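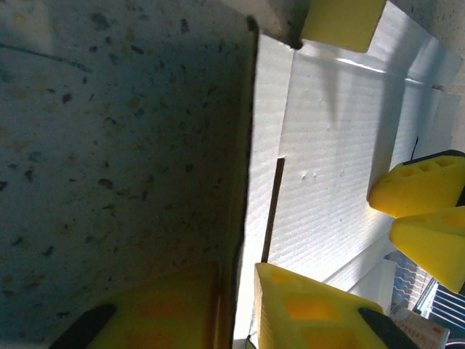 What is in the Hirstead recipe card set?
Typed copies of 1153 handwritten recipe cards, one row per card, with the ingredients split out and the measures left the way the cook wrote them.

Source
The cards came from kitchens in Hirstead and Estley. Kaede Furukawa typed the Hirstead boxes and Armelle Bodin typed the Estley ones. Most cards are in English. A smaller group, 67 cards, is in French and has been kept in French, with an English title added in its own column.

Files
cards.csv – one row per card
ingredients.csv – one row per ingredient line, joined to cards.csv on card_id
measures.csv – lookup table for cups, spoons, sticks, tins and so on
CHANGES.txt – what changed between releases

Columns in cards.csv
card_id: text, never reused
box: hirstead or estley
title: as written, spelling included
title_en: filled in only for the French cards
method: full text, line breaks kept as a single slash
oven: as written ("hot", "moderate", "350")
credit: the name written on the card, first name only

Known problems
Oven settings have not been turned into numbers. "Slow oven" meant different things to different cooks and we did not want to guess. Brand names of flour and shortening are left in the ingredient lines. Fractions are stored as text, so 1/2 will turn into a date if you open the file in a spreadsheet without setting the column type first. Only 952 cards have a method. The rest are ingredient lists with nothing after them, and their method field is blank.

There are duplicates. The same date loaf shows up in both boxes with small changes in the sugar, and we kept every copy. Use title plus ingredients to find them – title alone will miss a lot.

Loading
All files are UTF-8 with a header row. Read card_id as text or you will lose the leading zeros.

Corrections
Send the card_id, the column and the new reading. Kaede handles the Hirstead box and Armelle handles Estley. Fixes go into the next release, usually in September.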